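Home Issues Articles Authors Search Next article

4. What people do with a wire basket

I'll admit I came to baskets by accident. The diary study was supposed to be about drawers, and drawers are what I asked about on the forms. But people kept writing to me about the wire baskets hanging over their sinks, inside their closet doors and along their garage walls, and by May I had so many of these notes that it seemed silly to keep filing them under "other." So this section is theirs.

All 60 households kept the diary for eight weeks. They wrote an entry whenever they put something away and then had to go looking for it, and Laine Ots and I read every entry separately before comparing our coding. We disagreed most about what counts as looking (is it looking if you open the right drawer first but stare into it for a while?), and we settled on the writer's own word wherever there was one.

4.1 Drift

The first thing I noticed is what I've started calling drift. Small stuff in a hanging basket ends up at one end. In 200 of the entries the writer mentions an end, a corner or a side, and very few mention the middle at all. One person on the Igwe Street block wrote that her batteries "live on the right and always have," and she had no memory of deciding that. Another found his spare keys under the seed packets at the far left, which was where he'd looked last, because he thinks of that end as the bad end.

My best guess is that drift has to do with reach. If you're right-handed and come at the basket from the same spot every evening, your hand lands in the same place and pushes whatever was there a little farther along. I can't prove this from diaries! Entries written by left-handers do lean the other way, but there weren't enough left-handers in the group for me to make much of it, and Laine thinks the position of the nearest door matters more than the hand. I go back and forth.

4.2 Fixed and lift-off baskets

The second thing is how the basket is held up. People who could lift theirs off a rail or hook (the Zirko and Inero types were the common ones) described taking it down, dumping it on a table and sorting it. Those who had tied or screwed theirs in place talked about picking through it from the front, and a few of them quit using it altogether. I found that second part kind of sad, since it was often the basket they'd worked hardest to put up.

Figure 4 has both arrangements: a white metal mesh basket hangs from a horizontal rail at the back, and a black wire one is held to the left wall with white zip ties. The few small items in the white basket are over toward its right end, and the black one looks empty. It's one setup, so I wouldn't hang any numbers on it.

Figure 4. A hung basket and a tied basket on neighboring walls.

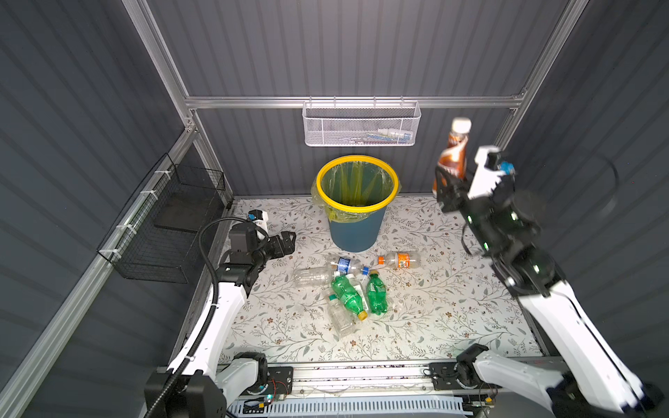
4.3 Labels

I expected labels to help more than they did. Households with labeled baskets wrote just as many "had to look for it" entries as the rest, and several of the funnier ones involve a label that was out of date (tape in the basket marked STRING, string nowhere). The exception was shared spaces. At Allside, where the neighbors split a single laundry room, a label seemed to stop people from moving each other's things even when it didn't help anyone find their own. I come back to shared rooms in Section 5.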